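About Zovum

Zovum is a small service company in Flerkville. We set up and look after robot cells for customers who have one or two arms and no maintenance department of their own. Our workshop is on Pirton Street, behind the old grain office, and the door is open from 7 in the morning.

We began with repair only. A customer brought us a picking arm which stopped every afternoon with the same fault, and it took us a long time to find one broken wire inside a cable that looked perfect from outside. From this job we learned to begin every visit with the cables.

Today we have 26 cells under contract. The one we know best is our own bin picking cell, which we call Valderrama. Every change in our service plan is tried there first.
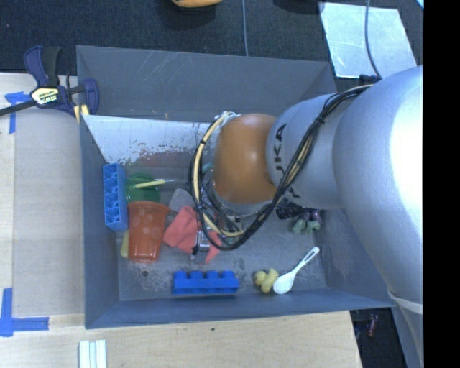
A cable bundle must have enough slack for the wrist to turn fully, but a loop that is too big will catch on the edge of a bin. We move the arm by hand control, at low speed, to each corner of the work area and watch the loop at every stop. Then we fix the ties, and we check them again after 50 hours of running. A tie that is too tight damages a hose more quickly than the movement does.

The bin is also part of the setup. If it moves a little, the taught positions are not correct anymore. We clamp it, mark its place on the table with tape, and write the position in the cell book. Gripper fingers are inspected every 2,000 hours. On our last inspection the counter showed 2,031, so we were a little late, and this is written in the book too.

We do not sell robots. If your arm is old but healthy, we will tell you to keep it. Please write to the workshop with the model of your controller and the text of the fault message, and we will answer you the next working day.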